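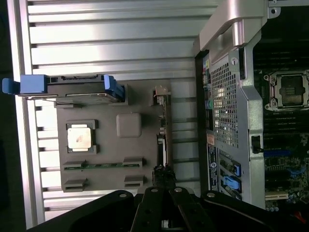
Figure 1. Processor on its panel, drive carrier, and open chassis on the ribbed bench surface.

Workstation Hardware, Unit 5: Processor and Drive Removal
Presside Technical Center, course handout, April revision

What this unit covers

In Unit 4 you opened the case and traced the power leads. In this unit you take out a drive carrier and a processor, set them down safely, and put them back. You will do the whole job 2 times, once with the handout and once without it. The bench work takes 72 minutes including setup. Bring your parts log from last week.

Terms used in this unit

Heat spreader: the metal lid on top of a processor. In Figure 1 it is the silver surface inside the dark rectangular frame. The heatsink presses against it, with thermal compound between the two.

Retention frame: the frame that holds the processor down in its socket. Designs differ a lot between makers. Some use one lever, some use two, and some use screws that have to be loosened in a set order. The order is usually printed on the frame or given in the service manual.

Drive carrier: the tray that holds a storage drive and slides into a bay. The one in Figure 1 has a blue pull handle at one end and a blue clip at the other. Many makers use a bright color for parts meant to be handled during service, but check the manual before you assume it.

Rear I/O: the ports at the back of the machine, next to the mesh grille in Figure 1. The green one is an audio jack.

Before you start

Shut the machine down from the operating system, switch off the supply, and pull the cord. Hold the power button for 5 seconds. Put on your wrist strap and clip it to the bench ground point. The aluminum bench is not a ground point unless it carries the Clilteck tag.

Lay the chassis on its side with the opening facing up. If it has a carrying handle, use that for lifting and keep the other hand under the case. Do not lift by the mesh.

Metal benches conduct. Never set a bare board or a processor directly on the slats. Small screws also drop into the grooves and are hard to get out, so keep the screw dish next to you from the first step.

Removing the drive carrier

1. Write the bay number in your log.
2. Release the latch and draw the carrier out by its pull handle. It should slide without force. If it sticks, stop and look for a cable.
3. Set it flat, away from the bench edge.
4. Check the connector in the bay for dust or bent contacts.

Removing the processor

1. Take off the heatsink following the sheet for your model. Loosen the screws a little at a time, working across corners.
2. Wipe the old compound from the heat spreader with a lint-free cloth and alcohol. A small dark mark left on the metal should be noted in the log. Do not scrape at it.
3. Open the retention frame. Keep your fingers clear of the socket.
4. Lift the processor straight up by its edges and place it in its tray or holder.
5. Fit the socket cover if you are going to leave the bench.

An open socket is the easiest part of the machine to ruin. On many sockets the pins are in the board itself, and one bent pin can stop the machine from starting or take out a memory channel. Nothing goes over the open socket: no tools, no loose cables, no sleeves.

Ribbon cables

Flat ribbon cables crease easily. Move them to one side with a fingertip and let them lie in their natural curve. Before unplugging one, find out whether the connector has a locking bar. Record which side the stripe or marking faces.

Refitting

Line up the corner mark on the processor with the mark on the socket. Lower it straight down and let it settle under its own weight. Close the frame, apply compound, and refit the heatsink. Slide the carrier in until the latch catches.

For your log

Copy the model details from the label on the chassis. List each part in the order it came out. Sign the page and file it in the Flitlow binder under job code 573.

Reading for next time: Crăciun notes, section on memory slots.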